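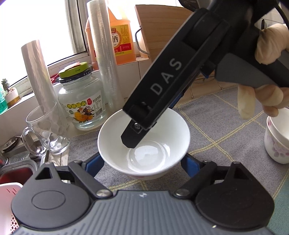

Hi Morfudd,

I know the form asks for two pages under set headings, but you said last time you'd take a letter if it had the numbers in it, so I'm taking you at your word. This covers the Dindgate community supper project from the start of the spring through the end of June.

Numbers first. We served 798 meals over the period, and 254 different people signed in at least once. Of those, 31 came nearly every time, and I could tell you how most of them take their coffee. We'd told you we were aiming for 700 meals, so I'm pretty happy with that! The sign-in sheet does miss small kids, who tend to shoot straight past it to the bread.

The cooking classes have been slower going. We planned two rounds and only got one done. The first round filled up in a couple of days and then four people dropped out before the second class, mostly over work shifts. We've moved the start from 4:30 to 6:15 for the next round and I already have a longer waiting list than I have aprons. The soup class was the favorite by a mile. The pie crust class was a bit of a mess (my fault, I didn't leave time for the dough to rest) and I'd like to run it again properly.

Now the stove. You'll remember the old one had two burners that worked and one that worked if you were nice to it. The Hurkov went in during April and it's been great – six burners, and the oven holds its temperature. The install ran over because the gas line had to be moved, which the first quote didn't include. That extra came out of the repairs line, so repairs is now almost empty and I'd rather you heard it from me than found it in the spreadsheet. I'm not asking for more money this time. I would like to move what's left in the printing line over to repairs, if you can sign off on that. We barely print anything.

Ramalho is still our main produce supplier. Their prices went up in May, mostly on peppers and tomatoes, so we've been leaning on cabbage and carrots and whatever else is cheap that week. Some people have noticed. There was a stretch with a lot of slaw. I've asked Jorkum for a price list too, and once it comes I'll put the two side by side and send you a copy.

On the people side, Rhydian Beddoe has taken over the kitchen schedule from me and it's so much better than when I did it. We haven't had a shift with nobody on dishes since he started. He also finished his food safety course and we've got two more people signed up for it in the fall.

We sent around a short survey and got 46 back. Most people like the food and the company. The big complaint was noise – the hall echoes something awful when it's full, and a few of our older guests said they can't follow what's being said across the table. We've tried cloths on the tables, which helped a little. I'm looking into those felt panels you hang on the wall and will get a price before I bring it to you.

Still to do before the next report: run the second round of classes, sort out the supplier question, get the back door fixed so it stops sticking, and find somewhere dry to keep the folding chairs.

The receipts are in the shared folder, sorted by month. May is missing one from the hardware store and I've asked them for a copy. Give me a call if anything looks off, mornings are best.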